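Tabletop > Reviews > Euro and Economic > Skaria

Skaria: a review after six plays

Skaria is a canal and quarry game for two to four players, designed by Ermira Berisha and published by Nivwood. Players dig stone from the hill tiles, move it down a shared network of locks, and sell it in three ports before the water level falls. It sits between a pickup-and-deliver game and a worker placement game, and most of its problems come from the join between the two.

The box holds a main board, four player boards, 210 wooden stone blocks in three colors, 20 lock tiles, a deck of order cards and a cloth bag. The blocks are cut cleanly and stack well. The lock tiles are thinner than the rest of the cardboard, and two in my copy had a slight bow that flattened after a week under a dictionary. The insert holds everything as shipped but does not hold the order cards once they are sleeved.

Setup

Allow a quarter of an hour the first time. Hill tiles are shuffled and placed on the numbered slots, then seeded with blocks drawn from the bag. The lock tiles go in a face-down stack with three turned up. Each player takes a barge, four workers and a starting order. The rulebook gives the two-player changes in a box on the last page, well away from the setup diagram, so they are easy to miss. We missed them in our first game, which left us with an extra port open and far too much room on the river.

How a round works

A round has two halves. In the first, players take turns placing workers on the quarry, the yard or the town. The quarry gives stone, the yard builds and upgrades locks, and the town gives orders and coins. In the second half the barges move, and this is where the design is strongest.

Barges move in order of load, lightest first. A lock can pass one barge in each direction per round unless it has been upgraded, and the owner of the lock collects a coin from anyone else who uses it. A heavy barge earns more per trip but arrives at every lock late. If two players ahead of it have already used the downstream gate, it waits, and waiting costs a coin per block of white stone aboard.

The result is that the worker half is largely a bidding exercise over barge order. Taking a fourth block may be correct on price and wrong on timing. Players can see each other's loads at all times, so the sums can be done at the table, and slower players will do them. Our four-player games ran well past the time on the box. Three players is the better count: the locks are still contested and the wait between turns is short.

The falling water track ends the game. It drops one step per round, plus one more for each upgraded lock used that round. Players who are behind have a reason to leave locks alone, and players who are ahead have a reason to use them. It works well, and it gives the last three rounds a clear shape. My one objection is that the track is printed in pale blue on gray along the top edge of the board and is hard to read from the opposite side.

Orders and scoring

The order deck is the weak part. Orders ask for stone in fixed color sets and pay in points, coins or both. The large orders are paid at a better rate per block, with no penalty for holding them unfilled until the last round. A player who draws two large orders in matching colors early has a plan for the whole game, and one who draws mixed small orders does not. The town action lets you discard and redraw, but it costs a worker, and four workers do not go far.

Maureen Penrose won two of our games from the same opening: both early workers in town, a single upgraded lock below the fork, and heavy gray loads from the middle of the game on. Dean Greenwood tried to block the fork in our fifth play and finished last for his trouble, since the blocker pays for the lock and everyone else simply routes around it. I would not call the opening broken after so few plays, but I have yet to see a cheap answer to it.

Final scoring adds points for locks owned, leftover coins at three to one, and a bonus for the longest chain of your own locks. The chain bonus is small enough to ignore in most games - it decided one of ours on a tie.

Rulebook

Sixteen pages, with a good index. The lock examples are clear. The rules for splitting a load between two ports are not: the text allows it on page nine, and the summary on the back cover says a barge must be emptied at one port. Nivwood has since posted a correction siding with page nine. Print it and keep it in the box.

The solo mode

A solo mode by Jordan Fairclough is included, using a small deck to run one rival barge. The rival ignores price and picks the nearest open lock, so it is easy to predict after a few rounds. It is useful for learning the barge order rules. I played it twice at the kitchen table and have not gone back to it.

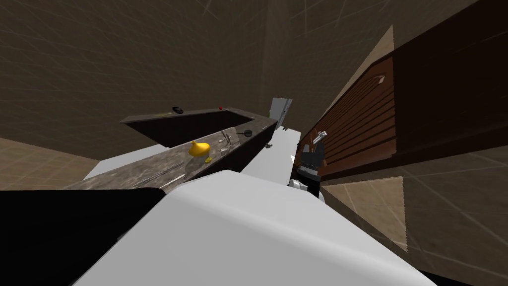 Kitchen countertop, with a white robot arm and its gripper near the wooden cabinet.

Compared with Kettle

The obvious comparison is Kettle, from the same publisher. Kettle has fewer moving parts, a flatter market and no shared routes. It teaches in ten minutes and plays in an hour. Skaria asks for twice that and returns a better middle game, mainly through the locks. Groups that found Kettle too polite should look at Skaria. Groups that liked Kettle for its length should stay where they are.

Verdict

The barge movement is very good and the water track supports it. The order deck needs a cost for holding large orders. We tried a house rule, suggested by Shirley Entwistle, in which each unfilled large order loses two points per round once the water passes the halfway mark, and it closed most of the gap. With that rule in place I would play Skaria again at three. Without it, I would probably pick something else from the shelf.

Players: 2 to 4 (best at 3)
Publisher: Nivwood
Copy: bought at retail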